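Print this page | E-mail this thread
Search this forum: enter keywords Go

Arm for the Dandale room: what do we put in the budget?

sumoussa
2023-03-31
Hi all! I've got the go-ahead to price a tabletop arm for our life skills program at Dandale and I'm so excited I can hardly type. The jobs are all snack-table stuff: plates, cups, drinks, blocks for sorting. Nevidar will lease by the week, or we buy outright and it has to be ordered by June. Pics through the post are the sort of work I mean. 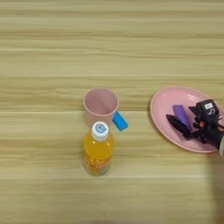 Lease or buy?
The lease is $200 a week and we'd run it all 52 weeks. Buying means finding the whole lot up front, but then it's ours (and I do love the idea of it being ours).

majali_fan
Great project! I'd lease first, though. Whatever you go with, get a spare set of fingers into the quote now. We left them off ours and had to go back cap in hand.

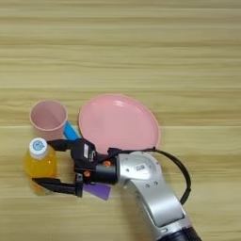

Also ask who pays freight if it has to go back for service. Ours went both ways on our own dime and it hurt.

kettlecreek
Have to disagree on leasing. 52 weeks at that rate and you own nothing at the end! Buy it, and spend what's left on a decent bench.

sumoussa
Good point about the bench, I hadn't put in a cent for it.

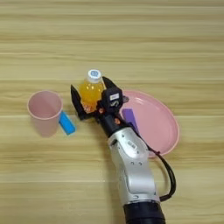
Grippers are where I'd slow down and think, Suha. Two fingers will do for most of your list, and a small drink bottle held upright between them like that is a fair match for your snack table. If you want to go wider than that, check the opening before you sign, and get it in writing.
– kettlecreek

majali_fan
Agree on the gripper, still don't agree on buying. Programs change! Makell quoted us a 3-year service plan at $154 a month and I nearly fell off my chair, so put a service line in whichever way you go.
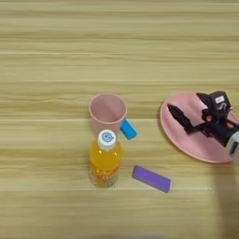

And leave room for staff time. We had two people learning it over a whole term and that never made it onto the spreadsheet.

sumoussa
You're both brilliant, thank you. I'm going to do two columns, lease and buy, with fingers, freight, bench, service and training in each. Leaning buy, sorry majali_fan! Will post the sheet once Nevidar gets back to me about freight.

majali_fan
Ha, no offence taken. Ask them if lease payments come off the price if you buy later.

Print this page | E-mail this thread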